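# Horgan 事件登记套件:用了一个冬天以后的评测

去年九月,我们在 Vasby 的办公室开始用 Horgan 登记歧视和仇恨事件。到现在,我一共录入了 422 条记录,其中大部分是从旧表格里搬过来的,其余是新收到的。我觉得这个数量已经可以让我写一篇评测了。网上关于这个套件的文章很少,我找到的几篇都是看过演示以后写的,作者没有真的用它去做一份年度报告。我写的时候,心里想的读者是和我们一样的小机构:人很少,钱也很少,可是每年要向公众说明,在我们的地区发生了什么事情。
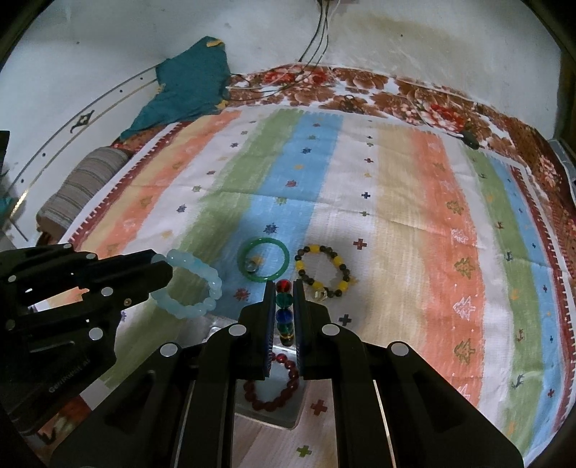 **莱娜·奥斯特曼**
社区事件登记员,Vasby
2023年2月9日

## 先说明我们是谁,怎么用

我们的机构接受居民的报告。有人因为宗教、出身、肤色或者口音被骂,有人家门口被写了字,有人在公共汽车上被威胁,也有人收到匿名信。他们打电话来,或者写邮件,或者自己走进来。我们记录事情,询问细节,如果当事人同意,我们陪他去报警。每年春天我们出版一份报告,里面有数字,也有一部分案例的叙述,姓名都去掉。

在 Horgan 以前,我们用的是电子表格。这个表格经过很多人的手,每个人都加了自己的列。有一列叫“备注”,还有一列叫“备注(新)”,另外有一列没有名字,可是里面有内容。我不想说旧表格的坏话,它为我们工作了很多年。但是当记者问我“和前年比,网络上的事件增加了吗”,我要花一整个下午才能回答,而且回答完了以后我自己也不太放心。

套件是 Divetden 出的。我们自己付了钱,用的是小机构的价格,Divetden 没有要求我写这篇文章,也没有在发表以前看过它。

## 盒子里有什么

Horgan 叫“套件”,是因为它有软件,也有纸。软件装在办公室的电脑上,数据也留在这台电脑上,不上传到别的地方。纸的部分是一本编码手册、一叠接待表,还有一张可以贴在墙上的流程图。我们买的是第 3 版。

接待表一共有 27 个栏目,和软件里的栏目顺序完全一样。这一点听起来很普通,可是对我来说是最舒服的地方。我可以一边听电话一边在纸上写,晚上再坐下来录入,眼睛从上到下走一次就可以。以前我在纸上写的顺序和表格里的顺序不同,所以常常跳来跳去,漏掉地点或者漏掉时间。

编码手册写得认真。它不只给出定义,还给出难判断的情况。比如:邻居之间为了停车吵架,其中一个人在吵架的中间说了一句侮辱对方民族的话,这算不算?手册的回答是可以登记,但是“动机”一栏要选“混合”,并且要求登记员在叙述里写清楚,那句话出现在吵架的什么地方。再比如:墙上的一个符号,画的人可能不懂它的意思。手册建议按照符号登记,不去猜画的人。我同意这个做法。我们看不见别人的脑子。

手册的索引做得不好。我想找“学校”,索引里没有“学校”,它在“受监护的未成年人”下面。我想找“传单”,要到“实物散发”里面去找。我在手册的边上贴了彩色的纸条,现在它看起来像一只鸟。

## 安装和第一个星期

安装没有什么可说的,很快就完成了。第一次启动的时候,软件请你建立一个“地区结构”。这个步骤请慢慢做,不要像我一样着急。我那天把 Vasby 作为最高的一级,下面放了各个街区,觉得很合理。后来 Genham 的同事想和我们合并数据,我们才发现他们把整个县作为最高的一级。两边的结构不同,软件就不能自动合并。我只好导出,修改,再导入,用了好几个晚上。如果手册的第一页就说“请先问一问你的邻居机构怎么做”,我会很感谢。

界面是灰色和白色的,字很小。可以调大,但是调大以后,右边的按钮会跑到窗口的外面,要用滚动条才能找到“保存”。我的眼睛不年轻了,所以我每天都遇到这个问题。Divetden 的客服回信很有礼貌,说他们知道这件事,会在以后的版本里改。

录入一条新记录,熟练以后并不费力。必须填的栏目有颜色标记,可以不填的没有。软件不会因为你没有写完就拒绝保存,它会把这条记录放在“未完成”里面。这个设计很懂得我们的工作,因为人在打第一个电话的时候,常常只说一半。他要先看一看,你是不是一个可以相信的人。过几天他再打来,才说另外一半。旧的表格里,这样的记录不是丢了,就是被登记了两次。

## 去重

说到登记两次,我要专门写一段。一件事情发生在广场上,看见的人很多,打电话来的人可能也很多。每个人说的时间有一点不同,说的话也有一点不同。如果全部算进去,年度的数字就会变大,有一天会有人发现,然后我们其他的数字也没有人相信了。对做这种统计的机构来说,这是最大的危险。

Horgan 在保存的时候会检查地点、日期和类别,如果和别的记录接近,就弹出一个窗口,把两条记录并排放着,请你决定。你可以选“同一事件,不同报告人”,这样报告人都保留,事件只算一个。我非常喜欢这个功能。在搬旧数据的时候,它给我找出了一些我从来没有怀疑过的重复。有一件事情被登记在十二月,又被登记在一月,因为一个人报告的是发生的日子,另外一个人报告的是他听说的日子。

它也有错误的提醒。同一个车站附近,同一天,有可能真的发生没有关系的事情。软件不懂,所以每一次都要人来看。我认为这样是对的,我不愿意让程序自己去合并。只是窗口的默认按钮是“合并”,如果手指快了,按了回车,就合并了。撤销是可以的,不过要到“历史”里面去找,而且撤销以后,叙述的两段文字会连在一起,要自己分开。默认的按钮应该是“稍后决定”。我已经写信告诉他们。

## 分类:什么算,什么不算

每一个出版这种报告的机构都要回答一个问题:你们数的是什么?犯罪?还是所有让人害怕的事情?警察数的是犯罪,我们数的范围更大,所以我们的数字和警察的数字永远不一样,每年也永远有人写信来问为什么。

Horgan 把“类别”和“严重程度”分开,又把“是否已报警”单独作为一个栏目。因此,我可以很容易地做出一张表,左边是我们收到的全部,右边是其中报了警的。这张表今年会第一次放进我们的报告,我希望可以减少那些信。

类别的名单大部分合适。骚扰、破坏财物、身体暴力,这几个是大类,下面有细的分类。网络上的事件有自己的一套栏目,可以写平台、是否公开、发布者是否已知。我的意见是,这一套栏目还是按照几年以前的网络来设计的。它假定一条侮辱的话是写在一个地方的,然后留在那里。可是现在人们收到的,很多是在群组里,是语音,过一天就没有了。我们有一个案例是语音消息,当事人没有保存,只记得大概的意思。软件要求“原文”,我没有原文。最后我在“原文”里写“无,见叙述”,可是这样一来,统计的时候它被当作有原文。

目标群体的名单可以自己增加,不能删除原来有的,只能隐藏。这个我理解,因为要和别的机构可以比较。一个人可以同时属于几个群体,软件允许多选,并且在输出的时候会写明“总和可能超过事件数”。请一定不要把这句话从图表下面删掉。去年有一家报纸用了我们的旧图,没有用下面的小字,把各项加起来,得到了一个不存在的总数。

## 报告人的安全

我认为这是一个登记工具最重要的部分,所以我看得比较仔细。

个人信息和事件信息放在不同的地方,中间用一个编号连接。打开个人信息需要第二个密码。导出的时候,默认不包括个人信息,要包括的话,必须再确认一次,并且写一个理由,这个理由会被保存下来。我们的许可证有 2 个用户,一个是我,一个是我的同事,她只能看事件,不能看姓名。这样的安排我们以前只是口头说好的,现在软件帮我们守着。

不过,叙述是自由的文字,软件不会检查里面有没有姓名。我在旧数据里发现了不少:店的名字,小孩的班级,某个人的职业,在 Vasby 这样的地方,知道职业就知道是谁。所以我把所有的叙述都重新读了一遍,用了很长的时间,中间也休息了几次,因为这些文字连续读下去,人会难受。我希望下一版可以做一个简单的提醒,例如在大写字母开头的词下面画线,让登记员自己看一看。

还有一件小事情。接待表的最上面印着很大的标题“仇恨事件登记表”。有些人走进来,看见这个标题,就不想坐下了。他说,我的事情没有这么严重。其实他的事情可能很严重。我们现在用复印机把标题盖住,复印一张没有标题的。Divetden 可以考虑提供两种表格,一种给办公室,一种可以放在报告人的面前。 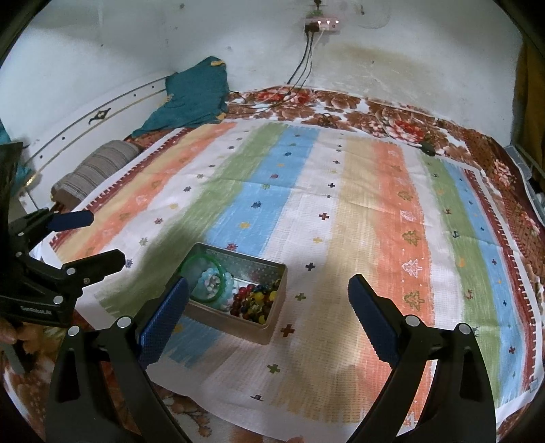 *铺着彩色条纹床单的床,上面放着一只打开的金属盒*

## 做图表和写报告

一月我开始做年度报告的草稿,所以图表的功能我用得很多。

好的方面:预先做好的表格有按月份的、按类别的、按地区的,还有和上一年的比较。每一张表的下面都会自动写出计算的日期和使用的条件。以前我常常忘记自己是怎么算出来的,过了两个月再算,结果不一样,我就很紧张。现在我可以把条件保存起来,给它一个名字,下次直接打开。

数字太小的时候,软件会警告。例如某一个街区只有很少的事件,如果再按群体来分,读者就可能猜出是哪一家人。软件会把这样的格子变成一个短横。可以关掉,但是我建议不要关。对这个功能,我的同事一开始不高兴,她说我们辛苦收集来的东西变成了短横。后来我们在正文里用文字来写这些街区,写得比较宽,她就同意了。

不好的方面:图的颜色不能改,只有软件给的一种。打印成黑白以后,有几种颜色变成一样的灰色,分不出来。我最后把数据导出,在别的程序里重新画了图。导出的文件没有问题,列的名字清楚,日期的格式统一。如果你本来就会用别的程序画图,这个缺点对你没有影响。

和上一年的比较,要非常小心。我们的上一年是旧表格的数据,分类的方法不同。软件把它们放在一起,画一条很漂亮的线,线是往上走的。这条线有多少是真的增加,有多少是我们登记得更仔细了,软件不知道,我也不能完全知道。手册里有一章讲这个问题,写得很诚实,建议在更换工具的那一年,图上画一条竖线,把前后分开。但是软件自己的图却没有画竖线的功能!我用尺子在打印的草稿上画了,给同事看,大家都说这样清楚。

## 和 Genham 的合并

前面已经提到,Genham 的机构也用 Horgan。他们比我们大一些,收到的报告也多。我们想试一试,能不能出一份共同的地区表格,放在两份报告的附录里。

解决了地区结构的问题以后,合并是顺利的。去重的功能在合并的时候也会工作,它发现有的报告人给两个机构都打了电话,这完全可以理解,他们住在中间,不知道应该找谁。个人信息没有参加合并,软件根本不提供这个选项,我觉得很好。

比较麻烦的是人的判断不同。我们把商店里拒绝服务的事情登记为“歧视”,Genham 的同事在其中一部分选了“骚扰”,因为店员还说了难听的话。手册说应该选“主要行为”,可是什么是主要,每个人感觉不同。我们一起坐了一个下午,拿了一些旧的案例,各自编码,然后对照。不同的地方比我想的多。这个练习我推荐给每一个要合并数据的机构,没有软件也可以做。

## 培训和帮助

价格里包括一次远程的培训。讲的人语速很快,演示用的数据太干净了,每一条记录都完整,没有一个人只说一半就挂了电话。我当时觉得都懂了,第二天坐在电脑前面,发现我只懂了菜单。录像可以重新看,这个很有用,我后来看了很多次关于去重的那一段。

客服用邮件。平常的问题,第二天有回信。关于数据保护的问题,他们要去问别的人,回信就慢。没有电话。在报告出版以前的那几个星期,我是希望有一个电话的。

手册有几种语言的版本,软件的界面也是。翻译的质量不平均。在一个窗口里叫“事件”的东西,在另外一个窗口里叫“案件”,对我们来说这是不同的词,因为“案件”听起来已经到了法院。我把界面换成了原文,虽然读得慢,但是不会误会。

## 谁应该买,谁可以等

如果你们每年只收到很少的报告,而且只有一个人在登记,一张整齐的电子表格加上一本好的编码手册,也许已经够了。手册可以单独买。我甚至会说,手册是整个套件里最有价值的东西,就算索引不好。

如果你们有旧的数据要搬,请把时间算进去。导入的工具能认识常见的格式,可是它不能认识我们那个没有名字的列。搬数据花的力气,比买软件花的钱更让我心疼。搬完以后,旧的表格请保留,不要删除。我在一月的时候还回去查过它,为了弄清楚一个日期。

如果你们要和别的机构一起出数字,或者你们的数字常常被报纸和议员引用,那么我认为值得。有人问我某个数字从哪里来,我现在可以打开软件,给他看条件,给他看计算的日期,当然不给他看姓名。上个月地方议会有人打电话来问网络事件的数字,我在电话里就回答了,放下电话以后也没有再去检查一遍。对我来说,这是很新的感觉。

## 我的评价

优点:
- 纸的接待表和软件的顺序一样
- 去重的窗口,保留所有的报告人
- 个人信息分开存放,导出要写理由
- 每一张表都写明条件和日期

缺点:
- 字调大以后按钮不见了
- 图的颜色不能改,不能画竖线
- 网络事件的栏目已经旧了
- 去重窗口的默认按钮是“合并”
- 手册的索引

我们已经续了下一年的许可证。等第一份用 Horgan 做的年度报告出版,并且收到读者的来信以后,我会在这里补充几段,特别是那张和警察数字对照的表,看看它有没有用。如果你的机构也在用,并且找到了登记语音消息的好办法,请写信到 Vasby 办公室的信箱,我很想知道你们在“原文”那一栏里写什么。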